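I have read a lot of advice on getting tomato and curry stains out of plastic dinnerware, and most of it was written by people who own one white plate and a camera. Rongrong Fu asked me to go through the popular ones for this page, so I did, over most of January, with my own scratched-up dishes.

Baking soda paste first. It works a little. Leave it on for 90 minutes, not the "quick five" everyone promises, and wipe with a soft cloth. Scrubbing with it dulls the surface, and a dull plate stains faster the next time. Lemon juice and a sunny windowsill did more for me than the paste, though you need actual sun, and my kitchen gets four hours on a good day.

The denture tablet trick I don't buy. I used a whole sleeve of them on a Berner mixing bowl and the orange ring is still there.

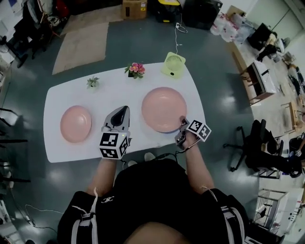

Stacking is where I part ways with the tip columns. They tell you to nest everything by size, largest at the bottom, and call it done. Fine, but plastic scratches plastic, and the grit between two plates does the damage. Lay a paper towel between them. If you have two round pink ones in different sizes, a small and a large, the small one's foot will rub a circle into the big one in the same spot every time, so put it somewhere else -- on its own shelf, if you can spare it.

As for the Majali "stain guard" spray, Fatima Abubakar swears by it. I tried it on half a plate and couldn't tell you which half. Save your money and rinse the sauce off before you sit down to dessert.

We use cookies to improve your visit. By continuing to browse you accept our cookie policy. Accept / Manage settings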